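Before you spend money on a kitchen robot

Posted 2/19/22 by Llinos Gwilliam in Workshop and Kitchen

Every few months a reader writes in to ask whether it's time to buy an arm for the kitchen. My answer hasn't moved much. Most homes would do better with a second dish rack and a decent tap. But if you're set on it, or you're kitting out a small tea room and somebody has already waved a brochure at you, work through these first.

Write down the job before you look at a single machine. "Help with the washing up" is no use to anyone. "Pick up a cup from the drying cloth, turn it the right way up, put it on the shelf" is a job, and you can price it.

Ignore the headline price. The Zosia arm was quoted to me at 1,110 pounds and the Iveria at 915, and neither figure had fingers in it. Fingers, mounting plate, spare pads, power supply and delivery were all on separate lines. Ask for one total, in writing, with everything needed to lift a cup on the first morning.

Ask what the fingers are faced with and what a new set of pads costs. Pads wear. If the seller can't tell you the price of a pair, assume it's high.

Measure your worktop twice, once with the kettle, bread bin and toaster where they really live. Brochure kitchens have nothing on the side. You'll lose the footprint of the base and also the whole area it swings through, so get that drawn out in masking tape and live with the tape for 12 days. If you've stepped over the line to get at the fridge more often than you'd like, there's your answer.

Count the shapes in your cupboard. Square cups, tapered cups, mugs with thin handles, the daft one from the seaside. Salesmen bring their own cup, nearly always a plain straight one. Bring yours. Kwiatkowski's showroom let me do this without a fuss, Trestia wanted to "arrange a suitable demonstration item", and I left.

Don't tidy up for a trial, either. Use your usual cloth, creases and all, and let things lie on their sides. A machine that needs its cups in a neat row needs a person to put them there, and that person could have put them away.

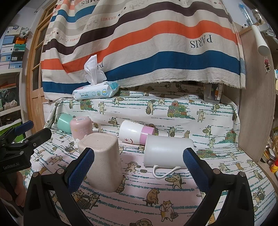

Beige cup between the blue pads, with a white mug lying on its side to the right. Try yours upside down as well.

Budget for your own time. I put down 2 hours a week for the first couple of months and thought that was gloomy. It was not gloomy enough. There's setting up, wiping down, and sweeping up whatever got dropped.

Get the returns terms before you pay a deposit. Thirty days from delivery is poor if the fingers turn up a fortnight after the arm. You want it to run from the day the last part arrives.

Leave breakages in the sums. Good china stays out of it altogether.

If you can wait, wait until September, when the showrooms clear old stock. Check that pads and fingers for the old model will still be sold. If they won't, a low price is no bargain.

Next month: descaling, and whether the expensive sachets are worth it.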